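The Stalivholm Loaf Pan, Long Version

Reading time: 4 minutes

Print this page | E-mail this page

We have baked in a lot of pans over the years, and the long Stalivholm is the one that never makes it back to the cupboard. It lives on top of the stove, usually with crumbs in it. If you bake sandwich bread every week (or want to start!), it's a very good pan to own, and we're happy to have it back on the shelf after the gap in August.

What you get

One heavy steel pan with a sliding lid, a folded rim and straight sides. The lid runs in two grooves along the top and comes off from either end, so left-handed bakers can stop swearing at it. There is no coating of any kind. You season it yourself, the way you would a skillet, and after a month of regular use it turns a deep bronze and lets go of a loaf with one tap on the counter.

The pan and lid together weigh 4 pounds. That's a lot of steel for one loaf, and you feel it when you pull it out of the oven, so use two dry towels or proper mitts. The payoff is a crust that browns the same on the bottom as it does on the sides, even in an oven with a hot back corner.

Seasoning it the first time

Wash off the shipping oil with hot water and dish soap and dry the pan right away. Rub a very thin coat of grapeseed or canola oil over everything, inside and out, then wipe it as if you'd made a mistake and wanted all of it gone. Bake the pan and lid separately, upside down, at 400 degrees for an hour. Let them cool in the oven. Do this twice before the first loaf, and butter the pan generously for the next few bakes.

After that, skip the soap. A dry brush and a wipe with a paper towel will do. If a bit of dough gets baked into the lid grooves, a wooden skewer gets it out without scratching anything.

Our house sandwich loaf

Bilal Khoury worked this recipe out for the Stalivholm when we first started carrying it, and it has been taped to the wall of our test kitchen ever since. It fills the pan right to the corners.

496 grams bread flour
228 grams whole milk, lukewarm
110 grams water
30 grams soft butter
20 grams honey
9 grams salt
7 grams instant yeast

Mix everything except the butter until no dry flour is left, and rest it for 20 minutes. Work in the butter and knead until the dough is smooth and stretchy - ten minutes by hand, a little less in a mixer. Let it rise until doubled. Pat it into a rectangle, roll it up tightly and set it in the buttered pan, seam down.

Now watch it. You want to slide the lid shut when the dough is a finger's width below the rim. Too early and you get round shoulders, too late and the lid drags across the top (still delicious, just ugly). Bake at 375 degrees for 35 minutes, take the lid off, and give it five more if you like a darker top. Turn it out at once and let it cool all the way before slicing. We know. Try anyway.

Other things to bake in it

Rye does beautifully with the lid on, and so does brioche, though brioche wants a strip of parchment along the bottom. With the lid off it makes a tall, handsome pound cake. We've even pressed a terrine in it, with the lid turned over and a couple of cans on top!

Goes well with

The Grarkska bread knife has a long offset blade that clears the cutting board, so the last slice comes out as straight as the first. The Qian dough scraper is thin, a bit flexible and just wide enough to lift the whole rolled loaf in one go. And if you proof in a cold kitchen, the Revitberg linen cover fits snugly over the pan without touching the dough.

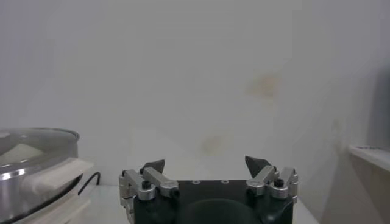
Care and returns

Keep the pan dry and store it with the lid off. Surface rust can happen if it sits wet overnight. Scrub the spot with steel wool, oil it, and run it through the oven once more. Pans can come back to us unused within 30 days, in the original box. Spare lids are sold separately, so drop us a line if yours has gone missing or had a bad fall.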